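Pretend greengrocer for a four-year-old who only wants to be the boss

Posted in: Kids at home > Play and activities
Rizwan Ansari, 13/07/2022

G'day all, first post here so go easy on me.

School holidays, it has rained since Saturday, and my daughter has decided our lounge room is a shop. I'm all for it. She's four, she's obsessed with the greengrocer in Tremar where we go on the weekend, and the bloke behind the counter lets her put the bag on the scale, so you can see where it's come from. The trouble is the game lasts until I ask to buy something. Then it goes: "No, that one's mine." "No, we're closed." "No, you have to pay a million." And then she gets cranky because I'm not playing properly, and I get a bit cranky too if I'm being fair, and we end up watching telly.

What we've got

Toy fruit and veg, mostly from her cousins. A little till that used to beep. A couple of cane baskets. My old apron, which drags on the floor, so we've rolled the top over and tied it under her armpits. She sorts the stock by colour and then sorts it again by who's friends with who. The capsicum and the banana are best mates this week, apparently, so they can't be sold separately. The eggplant is in disgrace.

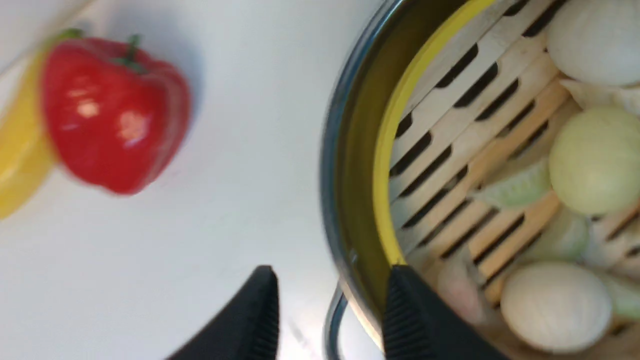 What I'd like to work out

How do I get her to take turns being the customer without it turning into a blue? And is there any point trying to sneak some counting into it, or does that kill the fun? She can count pretty well when she's in the mood but goes silent the second she thinks it's a test. Her kinder teacher says leave it alone, my mother says I could count to a hundred by that age (I have doubts).

Also, I don't want to spend a fortune. I looked at the wooden market stalls online and nearly fell off my chair. And we rent, so nothing that screws into a wall.

I work from home three days a week, so anything she could keep going by herself while I'm on a call would get you my undying gratitude.

Cheers,
Rizwan

Replies

Paracha
Marked as most helpful

Oh I love this stage! I've had three go through it, and the middle one ran a shop under our stairs for the best part of a year, so I've been told I owe a million dollars more times than I can count.

First thing, and I say this kindly, I think you might be trying to fix something that isn't broken. At four the fun part is having the power. Everyone tells her what to do all day, when to put her shoes on, when to get out of the bath, and now she gets to tell a grown man he can't have a banana. I'd let her have that for a while. You can be a customer who gets refused and make that the game. I used to be Mrs Dribble, who had come a terribly long way on a bus for a single potato, and every time they said we're closed I'd wail and trudge back to the bus (the couch) and wait for the next day. They'd be on the floor laughing. Before long they'd start feeling sorry for Mrs Dribble and let her have the potato. Mine got to that point all by themselves and it was much nicer than me saying "now it's Daddy's turn".

For swapping roles, I found it worked better to bring in a toy as the other person. Kids who won't give up the counter to a parent will quite often let a teddy have a go at it. Then teddy gets everything wrong, puts the carrots in somebody's hat, and she has to come round to the customer side to sort him out. And there she is, on the other side of the counter.

On the counting, your kinder teacher is spot on in my book. You can still leave numbers lying about though. A few things that went over well here:

Price tags. Little squares of cardboard, and she writes the price. It doesn't matter what she writes! We had a leek that cost R. If she asks you how to do a 5, show her, otherwise leave it be.

A shopping list with drawings on it. Draw four carrots in a row, hand it over, and see what you get. She'll match them up without you asking "how many". If she gives you two, say thank you very much and go home and be puzzled in the kitchen.

Real coins, if she's past the putting-things-in-mouth stage. Ours much preferred the old coin jar to the plastic money. Count them back in yourself at the end of the day, a few went into the heater vent at our place and I suspect they're there now.

Paper bags. I can't tell you how much mileage we got out of a stack of paper bags. The folding over of the top alone took up whole mornings.

For the stall I wouldn't buy anything. Ironing board at its lowest setting with a sheet over it, or just a low table. A cardboard box on its side underneath is the storeroom. My kids spent more time in the storeroom than the shop.

For your work calls, try the stocktake. Before the call, "muddle up" the delivery, so everything's in one basket, and tell her the truck's been and it all has to be unpacked before opening. That bought me up to 30 minutes on a good day, and on a bad day I got through hello and that was it. Good luck!

Rizwan Ansari

Paracha, you are a legend. I was Mr Dribble's brother this morning and I missed the bus four times. She let me buy the eggplant, at last, because nobody else wanted him and she was worried. The stocktake went well too. I got through most of a team meeting and came out to find a very quiet shopkeeper putting everyone to bed under a tea towel.

She's now asked if the shop can have opening hours, so there's a sign on the door with a sun for open and a moon for closed. I've been told off for coming in at moon. Price tags are this arvo's job. The banana and the capsicum are still together and I've stopped asking.
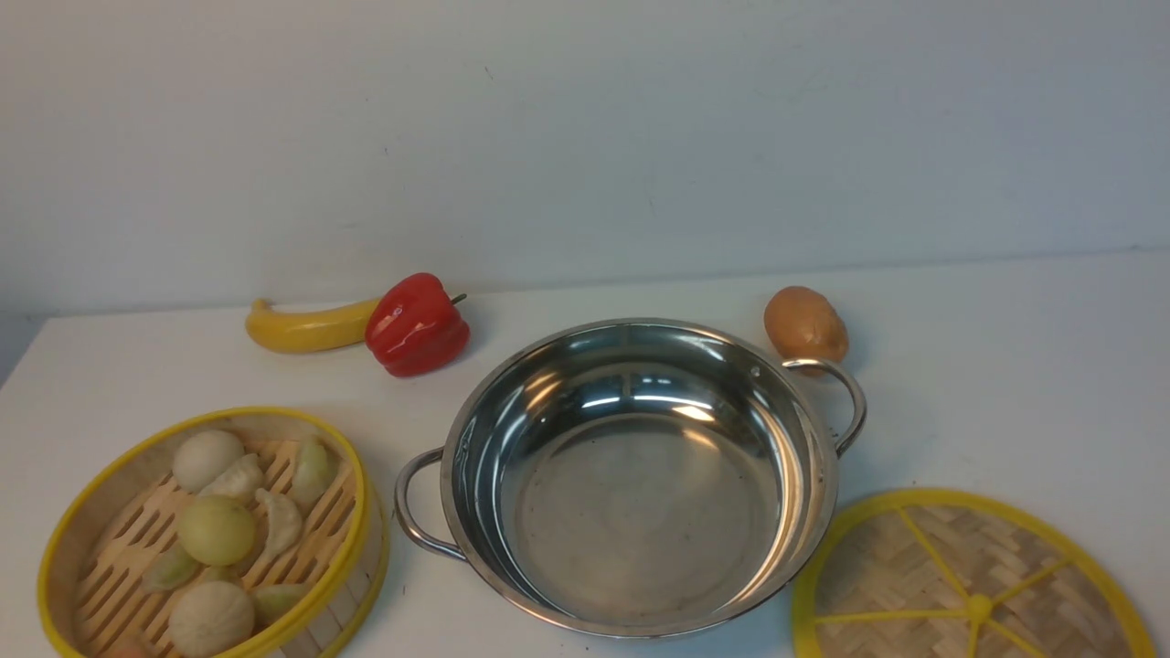 Idska

Just buy a proper stall, they last for years and you can sell it after. We paid heaps for ours but got most of it back. Check the local swap group too, people practically give them away after Christmas, not that this helps you in July. Ours was from Cindgate and the awning was a pain to put together. I'd lost the little key thing by the second step, so don't open it on the carpet.

As for the turn taking, my son was the same and he grew out of it. He's 12 now and still won't share, so maybe ignore that.

One thing I'd add is don't keep all the toy food out at once. Put half of it up high and swap it over now and then. When the old stuff comes back down it's a delivery and they go mad for it. Also wash it occasionally! Ours lived in the bottom of a toy box for ages and you could have planted something in the grooves of the cauliflower. Warm soapy water and an old toothbrush for the plastic ones. Wooden ones only want a wipe, I soaked ours and the paint came off the tomatoes.

Paracha

Good call on the washing, that's a nice job to give her as well. A tub of water on a towel and a nailbrush, and it's the farm washing the veg before the truck comes. You will have a wet floor. Worth it on a rainy day, I reckon.

And Rizwan, if she's into signs, ask her if the shop needs a name. Fair warning, ours was called Bum Shop for months and my mother-in-law had to ring up and place orders.

Rizwan Ansari

Asked her. It's called Shop. She was quite short with me about it. Tub of water is going out after lunch, and I've put a towel down and another one under that.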